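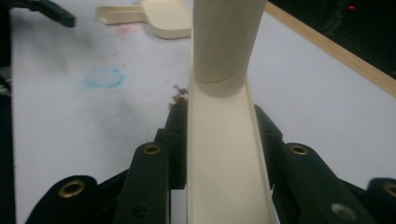
Wrist view from the handheld gripper: fingers on either side of the cream channel, tube standing at the far end.

Festthorpe Chores – data card

Festthorpe Chores is a set of demonstrations of small household and workbench jobs, recorded with a handheld two-finger gripper that has a camera mounted on it. We put it together to get a straight answer to a question we kept hearing from people outside the field: can a machine do this kind of work yet? For the jobs in this release, the short answer is some of them, some of the time, on the table they were trained on.

The release holds 2,362 episodes across 12 tasks. An episode is one attempt at one task by one operator, start to finish. Failed attempts are kept and labeled.

What the tasks are

Tasks fall into two groups. The household group has wiping a counter, sorting cutlery, folding a dish towel, closing a food container, loading a rack, and picking up small items into a bin. The workbench group has putting plastic parts together, taking them apart, sorting fasteners, coiling a short cable, setting a part upright, and returning tools to a tray.

The two groups ask for different things. Household tasks forgive a centimeter here or there but the objects change shape or vary a lot from one to the next. Workbench tasks use rigid parts that are always the same, and they mostly fail on small errors in angle. A person does both without thinking much about it. The models we trained did not.

How it was recorded

Operators held the gripper in one hand and worked at a table. The camera sees the fingers, whatever is between them, and a patch of the work surface. It does not see the operator's face. We did not use a fixed overhead camera in this release.

Surfaces were left as they were. Tables have smudges, marks, and crumbs on them, and other parts and tools may be lying nearby. Early in the project we cleaned the bench before each take, and the models trained on those takes got worse as soon as a table had a stain on it. The clean takes are not included.

Lighting was whatever the room had. Recording ended in July.

What is in each episode

Video from the gripper camera
Finger opening, sampled with each video frame
Gripper position and orientation, estimated from the video and motion sensor
Task name
Outcome: success, partial, or fail
A short note from the operator, where one was written

Position estimates are good for most episodes. They drift when the view is mostly plain surface, or when a large part fills most of the picture. Pale parts on a pale table are the hardest case. We marked 129 episodes as having poor position estimates. They are in the main download with a flag and you can drop them with one filter.

Labels

Outcome labels were given by the operator right after the attempt and checked later by a second person watching the video. When the two disagreed, we used the lower of the two. "Partial" means the main step was done but the end state was wrong, such as a lid that is on but not closed, or a part that stands up but in the wrong spot.

Operator notes are unedited apart from removing names. Some are useful ("slipped on the second try, collar too smooth"), and some say only "ok."

Can a machine do it yet?

We trained a baseline policy called Brivora on this data and ran it on a robot arm fitted with the same style of fingers. The robot worked at a bench much like the one used for recording.

Picking up small items into a bin worked well enough that we would leave it running while we ate lunch. Returning tools to a tray worked too, provided the tray had not been turned around. Wiping a counter looked good on video, but the robot had no sense of whether the counter was clean. It wiped the same path and stopped.

Folding a dish towel did not work in any way a household would accept. Cutlery sorting was slow, and forks stuck together were picked up as one fork.

Assembly was mixed. The policy could bring long, rigid parts to the right place, then push at a bad angle and keep pushing. A person feels a part bind and backs off. Our gripper records no force, so the policy had nothing to learn that from. If you work on assembly, this is the main gap in the data.

Speed is a separate problem. Even on the tasks that went well, a person was faster – often by a lot.

We would not use Brivora in a home or near people. It is a baseline for comparing methods.

Splits

There are 3 splits: train, validation, and new-room. The new-room split was recorded at Floneto, a shared workshop with different tables and different light, and it was not used for training. Please report results on it. Scores on the validation split look better than they should, as the same tables appear in train.

Known problems

Most operators were right-handed, so approaches from the left are rare.
Only one size of gripper was used.
The fastener sorting task has fewer episodes than the others and should not be used alone.
Several episodes start late, with the object already between the fingers. These are tagged late_start.
Audio was recorded but removed, because room conversations could be heard.
Finger opening reads slightly wide in the oldest episodes. A correction script is in the tools folder. Run it before training, and run it only once.

Using the data

Download the index first. It is small and lists every episode with its task, split, outcome, and flags. Then fetch only the tasks you want. The loader checks each file and stops if one is damaged. Delete the damaged file and run the loader again.

The loader was written by Ahuja, the group that also hosts the files. Problems with downloads go to their issue page. Problems with labels or task definitions go to ours.

License and contact

Free for research and teaching. For commercial use, write to us through the project page before you start. If you publish results, please name the release version, as labels may be corrected between versions.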